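Handout 6: Can a machine do the dishes yet?
December 26, 2024
By Eugénie Hoarau

Read this before the session. The short answer to the title is "some of them, some of the time, if a person has set the table first." The long answer takes up the rest of the handout, and you will be expected to argue with it.

1. What we mean by a chore

A chore is a job with a start you did not choose. You come into the kitchen and the plates are where somebody left them. One has a fork stuck to it. The rack is half full of last night's cups. Chores are dull for people because we handle all of that without thinking, and they are hard for machines for the same reason.

Most published results cover a task, which is a smaller thing. A task has a start picked by the person running the test. Putting a plate in a rack is a task. Clearing up after supper is a chore made of forty or so tasks plus a lot of deciding.

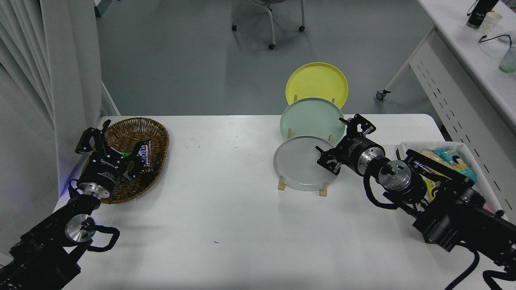 When you read a claim, your first question should be which of the two you are being offered. Sales pages slide from one to the other inside a single paragraph. The Skumden brochure in your packet says "handles the kitchen" on the front and "plate and snack placement" in the small print on the back. Underline both.

2. Plates

A plate looks easy. It is stiff, it is round, and it has a rim to hold. For a two-finger gripper the rim is about the only sensible place, and a rim grip lets the plate swing if the fingers are a little off. Then the plate has to go into its stand on edge, which means turning it, lining it up and letting go at the right height. Let go too soon and it drops. Push too far and the stand slides away.

Things to ask of any plate demo:

a) Did the plates start flat, stacked or already on edge? Lifting a flat plate from a bare table is much harder than taking one that stands up.
b) Were they all one size?
c) Was there food on them? Grease changes the grip completely.
d) Who put the rack there, and does it still work with the rack a hand's width to the left?

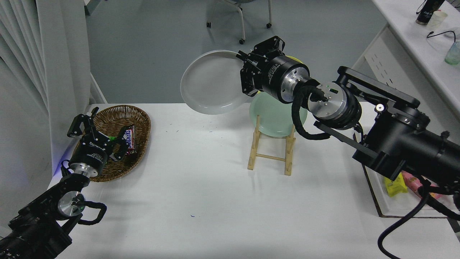
3. Counting the tries

Lebrun reports 200 tries on its racking task and gives a success rate for the lot. Good. Ultitz shows one clean run and a line saying the system was "trained on 700 examples," which tells you how much practice it had and nothing at all about how often it fails. I would take 10 tries in a strange kitchen over 300 on the bench where the thing was trained.

Also check what counted as success. In one write-up a plate leaning on the outside of the rack was scored as "placed." In another, a person could reach in and straighten things between steps, and the clock stopped while they did.

4. Shop-floor work is a different case

Sorting and packing have been done by machine for years, and I have no quarrel with that. A packing line fixes the start. Same tray, same height, same part facing the same way. The Viluvport plant we read about in February got good numbers by changing the floor to suit the arm. You can't ask a family to do that with its kitchen, though I suspect that is where a few of these firms are headed.

Small wrapped goods sit somewhere between. The wrapper bends, shines and hides its own edges, so two packets of the same snack can look quite different to a camera. A person grabs one anyway.

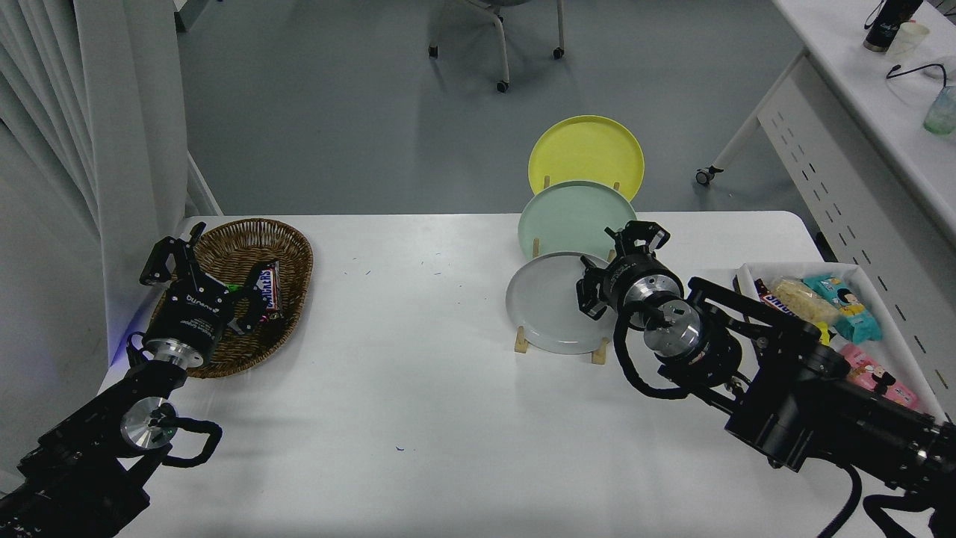
Anatole Bailly, reading a draft of these notes, objected that I was setting the bar wherever the machines happened not to be. Five years ago, he wrote, I would have said racking a plate was out of reach, and now I complain that the plate was clean. He would rather see slow work on simple tasks than another walking robot waving at a crowd.

He has a point about the waving. On the rest I haven't moved. For the session, bring one claim from the packet and a half page on what you would need to see before you let the machine near your own dishes.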